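Workshop notebook, Plevthorpe site
September 14, 2020
Entry: equipment plan for the second handling cell
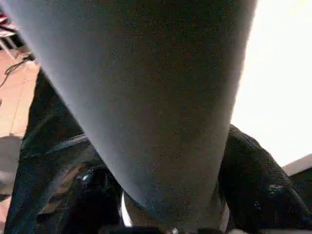
Should the replacement fingers be charged to the equipment budget or to consumables?
Consumables. The arm and its controller are equipment and are entered once. Finger pads wear out and are to be reordered under the parts line, as was agreed in January.

Work today was on grasping with the wrist camera running. The grey tapered piece was used, apparently held toward its narrow end between two dark parts. The wrist view is dominated by the part at this distance, and the bright surface behind it is close to white. Both points bear on the camera choice below.

Quotations in hand:
Zomar - arm, controller and stand as one package. Delivery 19 weeks. Training is included for two persons.
Jacquet - arm only. Delivery 4 weeks. The stand would have to be made here, and shop time for it has not been costed.
Sirkik - gripper and wrist camera only. Will fit either arm with an adapter plate. Price held for 38 days from the date of the quotation.

The Zomar package is preferred on service terms. The delivery time is a difficulty, as the second cell is wanted before the end of the next term. Jacquet has been asked whether a stand can be supplied and at what price. No reply yet.

Camera: a model with adjustable exposure should be specified. The fixed type is cheaper, but it would leave us dependent on screens and lamps, which are not in the plan at all. A line for lighting has been added in pencil and needs a figure.

Spares: some 112 finger pads are proposed for the first year, shared between both cells. This is an estimate taken from the order book and should be checked against the storeroom sheet before it is submitted.

Still open:
Adapter plate drawing to be requested from Sirkik.
Floor space for the second stand to be measured, including the cable run.
Insurance value of the present arm to be confirmed with the office.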